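Noreen Hayat
Long thread on getting rid of old office computers. We moved out of the Lullulmont building in August and I ended up in charge of this part, so I'm writing down how it went while I still remember it.

Starting point: 186 desktops. Most had been in use until the spring. The rest had been sitting in a storage room on the ground floor, some of them since before I was hired.

The first thing I did was ask for the inventory. There were two inventories and they didn't match. One went by asset tag and the other by desk location. We used the asset tag one and fixed it as we went along.

If you're going to do this, get the tag numbers in a spreadsheet before anybody moves anything. Once the machines are on a cart, you will be reading tags with a flashlight.

Next question was whether they were ours. Some of them turned out to be on a lease from Tromero that had run out. The lease said to return them or buy them out. Accounting had bought them out, but the receipt was in a mailbox belonging to someone who had left. That took us 5 days.

So check for leases first, before you call a recycler.

Quotes. I called 3 places. One wanted to charge us by the pallet. One would take everything for free, but wouldn't say where it was going after that. The third was Liao, out in Mumport, and they paid a little for the working ones and took the dead ones at no charge.

We went with Liao. The money was small and it was never going to be the deciding thing. They gave us a list of what would be resold, what would be used for parts and what would be shredded, and I could match it to our spreadsheet.

About drives, since people always ask. Deleting files does not wipe a drive. A quick format doesn't either. The files are mostly still there and can be brought back with free software.

What you want is either a full overwrite (fine for the older spinning drives), the built-in secure erase command (for SSDs), or physical destruction. Whichever it is, get a certificate listing serial numbers. A certificate that says "one lot of drives" is close to worthless if anyone audits you.

Our policy said drives had to come out before the machines left the building. I thought this was overkill. Then we found a drive with payroll exports on it in a machine that was marked as blank, so I've changed my mind.

It also means somebody has to open every case. Plan for that. It's slower than you think, and the slow part is finding the right screws and keeping track of which drive came from which tag.
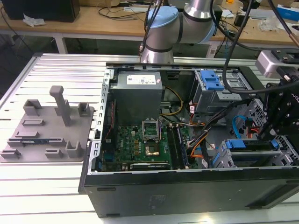
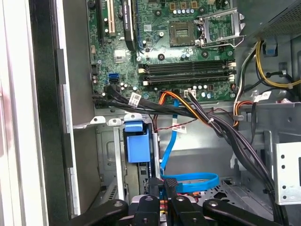

Desktop case, open. 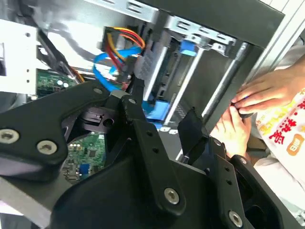
Label the drive the moment it comes out. Masking tape and a marker is fine. Don't stack them bare on a table and plan to sort it out after lunch.

Batteries. Most desktops have a coin cell on the board. Our recycler was fine with those staying in. Laptop batteries and the big ones in backup power units were a different matter and had to be packed separately. Ask before pickup, because the driver can refuse the load.

Monitors are usually priced separately too. Flat panels were no trouble. If you still have tube monitors, expect to pay for them.

Now the part I'd do differently. We had plenty of people asking if they could buy their old computer. I said no at first because it looked like a headache. Tarık Tuncer in facilities said we should just set one price and be done with it.

He was right. We put them at $100 with a fresh drive and no software support of any kind, first come first served, and the signup sheet filled before the end of the morning. It was less work than answering the emails one by one.

Two things to have in writing if you do this. The sale is as is, and the buyer can't bring it back to you for disposal later. Our lawyer added a line about software licenses as well. It fit on one page.

We also offered some to a school. They said thank you, but they couldn't use anything that wouldn't run the current version of the operating system. I've since heard the same from other people. Ask what the school needs before you offer, and don't be hurt if the answer is nothing.

A lot of donated equipment ends up as the other person's disposal problem. If a machine is too slow for your own staff, it may be too slow for a charity as well.

On laws: it depends on your state. Some ban electronics from landfills completely and some barely mention them. Your county's solid waste page will usually tell you, and mine had a phone number that a real person picked up.

Pickup itself was dull. Truck came at 7:30 in the morning and was gone before ten. Have the loading dock booked and have shrink wrap. We ran out of shrink wrap.

Keep the paperwork. Spreadsheet, erase certificates, recycler's list, sale forms. Ours is in one folder with the retention date on the front.

Someone asked about printers. Printers can have storage in them too, especially the big copier types. Ours were leased and the leasing company wiped them, but we had to ask for it, and the confirmation came as a separate letter.

And for cables, we kept one box of power cords and one box of video cables. Everything else went for scrap. I have already needed a cable that we scrapped.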